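Bromarix Trail Map Set, Cernosley Wilderness: Review

The set covers the whole wilderness on two waterproof sheets, with 141 miles of maintained trail. Contour interval is 40 feet on the north sheet and 80 on the south, a change noted only in the legend. 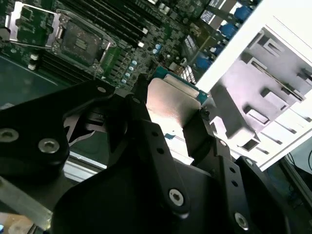
Accuracy

I checked 73 trail junctions against a handheld GPS. All but 4 plotted where they should. The errors are all in Grunitz Canyon, where the map still shows the old ford. Springs are marked but not rated for late-season flow.

Durability

The folds held through April with no ink loss. The south sheet is too large to open in wind.

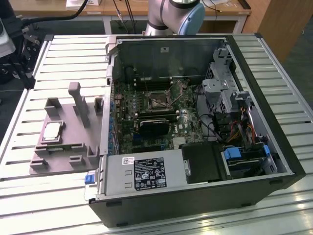 Photo: Keabetswe Molefe

The printed index lists 181 named features. Moodley Ridge is missing from it, though it is labeled on the north sheet. Permit zones are shaded in a pale tan that is hard to read by headlamp.

Rating: 4 out of 5. Carry a second source for Grunitz Canyon.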